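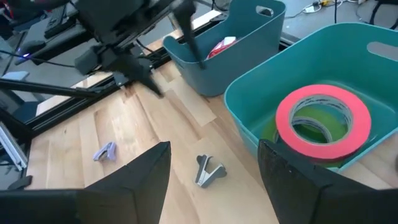
3. What the cold nights in Mastville did to my forecasts

21 July 2024 | By the Nnaji Valley Weather Project

Print this page | E-mail this page

Figure 3. Two staple removers on a light wooden tabletop and a roll of green tape in a teal bin.

So now we get to the part I've been itching to write, the cold pools. If you've ever driven down into Mastville before sunrise on a clear night, you know the feeling. You're fine up on the ridge, you've got the window cracked, and then you drop past the last bend and it's like somebody opened a freezer! I grew up with that and never gave it much thought until I had to forecast it.

The idea itself is old and pretty simple. On a clear, calm night the ground loses heat to the sky, the air touching the ground cools off, and cold air is heavy, so it slides downhill and piles up in the lowest place it can find. In our case that's the flat stretch along the creek, where most of the gardens are (and where people most want to know if they need to cover their tomatoes). What I wanted to find out was how badly a regular forecast misses on those nights, and if a few plain rules could fix most of the miss.

3.1 The stations

I used 3 stations for this section. The ridge station sits at 2993 feet, out in the open, with nothing taller than a fence post near it. The slope station is partway down in an old pasture. The creek station is at the bottom, and it's the one that caused me the most grief, mainly thanks to cattle. All of them are Givix units, with the sensor at head height inside a white shield, and they save a reading every few minutes. I set them side by side before I put them out and they agreed well enough that I didn't bother correcting one against another. A reader with a better lab than mine may want to be fussier.

The forecast I compared against came from Lustix, which is what most folks in the valley have on their phones. I wrote down its predicted low for the town each evening, always after supper, and then looked up what the creek station had done by morning. Very low-tech, I know, but it meant I was using the same number my neighbors were using when they decided to drag out the old bedsheets.

3.2 Picking the nights

I ended up with 76 nights that counted. To count, a night had to be mostly clear by my own look at the sky at bedtime, and the ridge wind had to stay light until dawn. I threw out any night with fog before midnight. Fog slows the cooling way down, and I'm saving those nights for Section 5, where they get a whole discussion of their own. I also threw out a handful where the creek station lost power (see cattle, above).

I went back and forth on the wind rule. Set it too strict and you only keep the perfect nights, which makes the cold pool look like it shows up on schedule. Set it too loose and you let in nights when a breeze stirs the whole valley and there's no pool to speak of. I settled somewhere in the middle, and then reran everything with a stricter cutoff to see if the story changed. The misses got a bit larger and the pattern held.

3.3 What I saw

The creek was nearly always colder than the phone said it would be. The ridge, funny enough, was usually warmer than the creek by sunrise, even though any schoolkid will tell you it gets colder as you go up. On the strongest nights the cold layer filled the valley up to 1000 feet above the creek, going by the temperatures I logged on drives up the ridge road, and the slope station got swallowed along with everything else. On weaker nights the slope stayed mild and only the bottom got nipped.

September was the troublemaker. The days are still warm, the gardens are still full, the nights have gotten longer, and the air is often dry behind the first real fronts. Lustix did a decent job with the front itself, the timing especially, and then missed the low on the second night, after the wind quit. I saw this often enough that I started telling people at the feed store to worry about night two.

Dry ground mattered too, more than I expected going in. After a rainy spell the creek bottom held its warmth longer and the misses shrank. I can't pull that apart from humidity with the instruments I had, so please take it as a hunch with some numbers leaning its way.

3.4 A rule of thumb, and where it falls down

The adjustment I use now starts with the evening dew point at the creek. If it's low, the sky is clear and the ridge wind is dying, I knock several degrees off the forecast low for the bottoms and leave the ridge alone. It helped on most of the nights in the set. It did badly when high cloud drifted in late, and I haven't found a way around that short of staying up to watch. The dew point tables and the full list of nights are in the appendix, and the snow cover cases start in Section 4.

Contact us | Copyright 2024 Nnaji Valley Weather Project | Back to top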